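What the Arm Does and What People Do Now
Student project report by Bautista Paredes

For my project I spent April at Petchrat, a small shop that packs repair paperwork into zipper pouches for garages. They got a Perno arm last year, and I wanted to know what it changed for the people on the packing tables (my aunt used to be one of them, so I was nosy already!).

Before the arm, each packer closed around 75 pouches an hour by hand. Ronaldo Marquez did it for years and showed me the sore spot on his thumb. Now the arm does the closing, and he looks over the finished pouches and pulls the ones he doesn't like. The pouches are clear with a red zipper along one long side, and the sheet goes in flat. 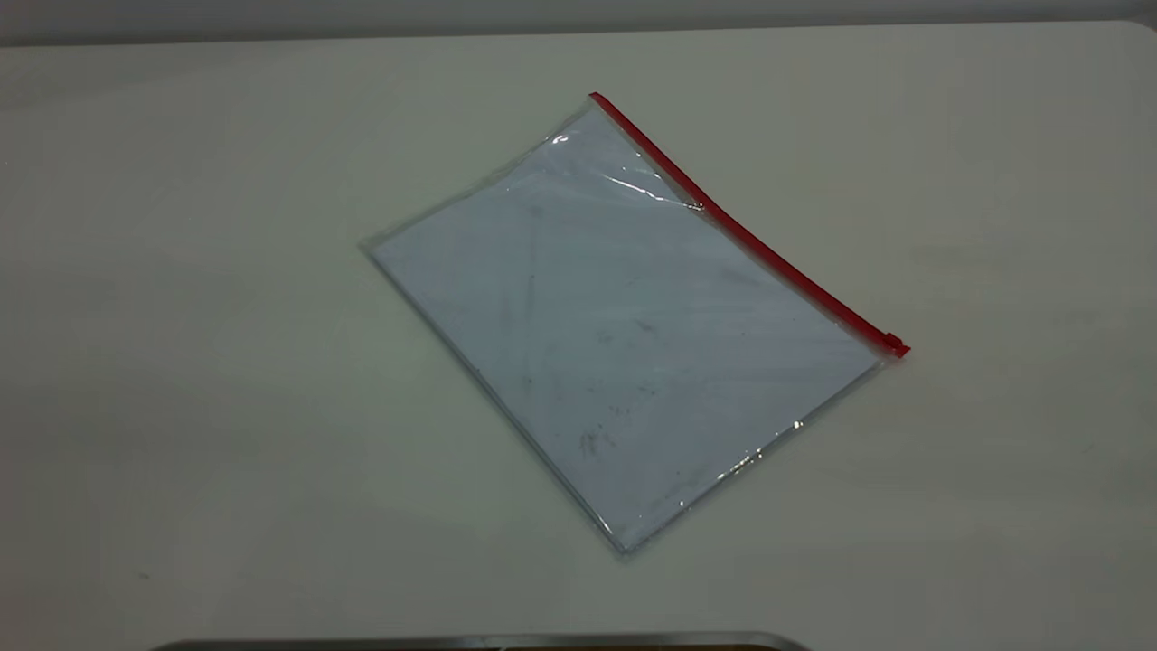
Vol. 2, page 75

Smudged paper is a big deal to Ronaldo. The arm doesn't care about gray marks on a sheet, so that call is still his, and he told me he likes having it. What he misses is the talking. Two people used to share a table, and now the other one is over in shipping. He also gets stuck waiting when the arm stops, and only the day shift has been trained to restart it – the night crew just leaves a note.

I asked if he'd go back. "For the thumb, no. For the company, maybe."

Next I want to visit the night crew and see what's in those notes.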